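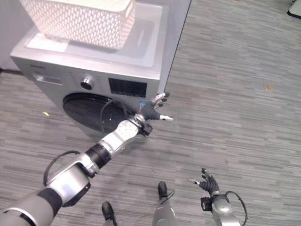
Demonstration collection is the part of the course in which you produce the data that the Week 6 policy is trained on. Every example is one complete attempt at a named task, recorded from the head camera, the joint encoders of both arms and the finger encoders of both hands. The appliance station uses a front-loading washer on carpet tile, with a white plastic basket on top of the machine and the round door closed at reset. The robot stands facing the washer with both hands open or nearly so, and the left hand in front of the right side of the glass. Note that from the head the door is seen at a steep downward angle, with the hand and its cable over part of it. A policy that relies on seeing the whole door ring will not have that view for much of the approach.

1. Terms

An episode is a single recording from the start tone to the stop tone. A demonstration is an episode that has been checked and given a task label. A session is a set of episodes recorded by one operator without changing the station. The dataset from last term, called Odberg after the lab's storage machine, holds 1,853 episodes across 11 sessions. You will add to it, and your files must use the same layout.

2. The task set

There are 4 tasks at this station:

open_door: from closed to fully open, either hand.
close_door: from fully open to latched.
basket_down: basket from the top of the machine to the carpet.
basket_up: basket from the carpet to the top of the machine.

Record one task per episode. Do not chain open_door and basket_down to save time. The segmenter written by Zhiqiang Jia splits on gripper state and handles chained episodes badly, and they have to be cut by hand afterward.

3. Reset

Reset variation is set by the sheet clipped to the operator desk. Each row gives a foot position, a heading and a basket position. Read the row, place the robot, place the basket, then start. The foot positions are given in carpet tiles from the front of the machine. Tile edges are staggered, so count along the row that meets the middle of the door.

The starting arm pose is free within limits. Last term most operators began with the arms in almost the same place, and the trained policy failed when the left wrist started more than a hand's width from it. Vary the height of both hands between episodes. Keep the fingers off the glass at the start tone.

The basket goes toward the back of the top unless the sheet says otherwise. In basket_down episodes, the front position is used for one row in five.

4. Operating

Operators work in pairs, one on the gloves and one on the stop button. Change over every 20 minutes. The glove operator sees only the head camera feed. Do not look across at the robot while recording. A person looking directly at the station uses information the policy will never receive, and the resulting motions cannot be learned from the camera.

Cables loop outward from the sides of both arms, and a thin one runs from the left hand. Before each session, move each wrist through its full range and watch the loops. If a loop catches on the door ring, stop the episode and mark it cable. These are kept apart from ordinary failures.

Move at a steady pace. Long pauses are a known problem: a policy trained on them learns to stand still in front of the door. If you need to think, stop and discard.

5. Labels

Each episode gets one of the following: success, fail, recover, cable, discard. Use recover when the first grasp missed and a later one in the same episode completed the task. Recoveries are useful and should not be discarded. Odberg contains only 107 of them, nearly all in close_door.

The person on the stop button assigns the label at once, before the next reset. A second label is assigned from the video by another pair. Where the two disagree, Behrouz Bakhtiari makes the final call. The rate of disagreement goes in your report.

6. Checks before upload

Run the check script on the session folder. It reports dropped camera frames, clock offset between the camera and the encoders, and any finger channel that stays constant for a full episode. A constant finger channel usually means a loose glove connector. Reseat it and record the session again.

The script does not check exposure. The glass of the door reads nearly black under the ceiling lights and the white basket reads very bright, so auto exposure will shift as the head tilts. Lock it at the value on the desk card.

7. Assignment

Each pair records one session covering all tasks, following the reset sheet in order. Submit the session folder, the label file and a report of two pages at most. The report must include a plot of starting wrist positions for both arms and a short account of which rows of the reset sheet gave the most failures.

Station booking is through Tzu-hsuan Hsiao. Sessions on Monday are reserved for pairs who need to record again.

Reading for next time: the Kustthorpe notes on imitation from head-mounted views, sections 2 and 3. Skip the appendix on depth.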